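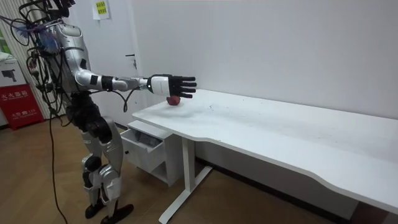 Home | Journal | Rooms | Kitchen | Archive | About

We use cookies to remember your preferences and to count visits. By continuing to read, you accept their use. Manage settings

The White Desk: Notes on Cleaning, Order and the Keeping of Fruit

27 January 2026

It has been the practice of this journal to devote its first long entry of the year to a single piece of furniture. Previous entries have considered the hall bench, the linen press and the folding table that served as a dining table during the first winter at Irnholm. The present entry concerns the long white desk.

The desk was acquired in June from a secondhand office dealer in Zanbridge. It had been listed with a matching cabinet, which was declined for want of space. The top is smooth and white, and the front edge follows a gentle inward curve along its length. This curve was the principal reason for the purchase. A person seated at the middle of the desk is able to reach a good portion of the surface without leaning, and the forearms rest in a natural position while writing.

Certain drawbacks were apparent within the first week. A curved edge does not sit comfortably against a straight wall, and any attempt to place the desk with its front facing the room and its back to the window left the chair in the path of the door. Three arrangements were tried before the current one was adopted. The desk now stands clear of the walls on the light brown wooden floor, and may be approached from either side. It was moved by lifting at both ends. Dragging is not recommended on a wooden floor under any circumstances, and the author has a long scratch in the hallway at Irnholm as a reminder of an earlier decision.

On the matter of smudges

Readers who have written to this journal regarding white furniture generally ask the same question, namely whether it can be kept clean. The answer is that it can be kept reasonably clean. The top shows faint grey smudges and a few specks, most noticeably near the end where the apple is kept, and it would be misleading to suggest that they are an unusual occurrence. Grey marks come from pencil, from newsprint, from the undersides of books and from sleeves. On a dark desk they would pass without notice.

The following routine has been in use since the autumn and is set down as it is practiced:

Clear the surface completely. Wiping around objects leaves an outline that is more visible than the original dirt.

Remove crumbs and grit with a dry, soft cloth. Grit that is pressed into a smooth top by a damp cloth will dull it over time.

Wipe with lukewarm water and a single drop of dish soap, working from the back of the desk to the front. The curved edge collects the most and should be left until last.

Rinse the cloth, wring it out well, and go over the surface again.

Dry at once with a clean towel.

For pencil marks that remain, a white eraser is effective if used with a light hand. Abrasive powders were tested once on the underside and will not be used again. A product sold by the Nuna household range was also tried and found to leave a film; the remaining half bottle has been reserved for the bathroom tiles, where it performs adequately.

The full routine takes 6 minutes. It is carried out at the end of the working week, with a quick dry wipe on the other days if time allows. Time does not always allow.

On what may remain on the desk

A large surface invites deposits. During the first months the desk accommodated unopened mail, a lamp awaiting a bulb, two library books, a measuring tape, a jar of buttons and the instruction leaflet for an appliance that had been given away. It was accordingly decided that a rule should be introduced. Under the rule, the desk is returned to an empty state each evening, and one item only may be left out overnight. Everything else goes to the shelf, the drawer or the recycling box.

The one item, for most of the winter, has been an apple.

It is a small red apple, and it is placed at the near end of the desk. The custom began without any particular intention. An apple had been brought in with the mid-morning tea and not eaten, and the following morning it was found to be a pleasant thing to see on an otherwise bare white top. It has been replaced regularly ever since. The apples come from the Bennani grocery at the corner, where the smaller ones are sold loose from a crate beside the door and are usually better than the large polished ones displayed at eye level.

Visitors to the room have been observed to reach for the apple before they reach for the chair. They are welcome to it. A bowl of replacements is kept in the kitchen.

On keeping apples at room temperature

An apple left on a desk will not keep as long as one stored in the refrigerator. This journal kept a record over the course of the winter, and the small red variety was generally found to be at its best for the first 3 days at room temperature. After that the texture softened, although the flavor remained acceptable for several days more. The following points may be of use:

An apple should be washed and fully dried before it is put out. A damp apple leaves a ring on a white surface, and the ring attracts dust.

It should not be placed in direct sun or above a radiator.

It should be turned daily. A soft spot developing underneath will otherwise go unnoticed until it has marked the desk.

Bananas should be kept elsewhere, as they hasten ripening in neighboring fruit.

Apples that have passed their best are transferred to the kitchen and stewed with a little water, cinnamon and a strip of lemon peel. The result is served with oatmeal. A reader has inquired whether the peel should be removed before stewing. In this household it is left on, and the sauce is passed through a sieve if guests are expected.

On the floor

The condition of the floor has a considerable effect on the appearance of the desk. Light brown wood flatters a white top, but it also shows dust in the late afternoon. The boards are swept before the desk is wiped, never afterward, so that whatever is raised by the broom may settle and be removed with the cloth. Mopping is done sparingly. The mop should be nearly dry, and any water standing between the boards should be taken up immediately.

Felt pads were fitted beneath the desk when it arrived. They have since been replaced once, the original set having gathered enough grit to defeat their purpose. It is advisable to inspect such pads whenever the season changes. The author neglected to do so in the fall and discovered the problem by ear.

Correspondence

The previous entry, on the linen press, drew a number of letters concerning cedar blocks. These will be answered in the spring, together with the outstanding question of whether pillowcases should be folded in thirds or rolled. A correction is also owed: the shelf depth given in that entry was measured with the door closed and should have been measured with it open. Readers who have already cut their shelf paper have the author's apologies.

The next entry will consider the desk chair, which remains unsatisfactory. Two candidates have been identified at the dealer in Zanbridge, one with arms and one without. The version with arms does not fit beneath the desk at its curved middle section, although it may do so at the ends. Measurements are to be taken again next month.

Contact | Privacy | Copyright 2026 The Irnholm Household Journal | Back to top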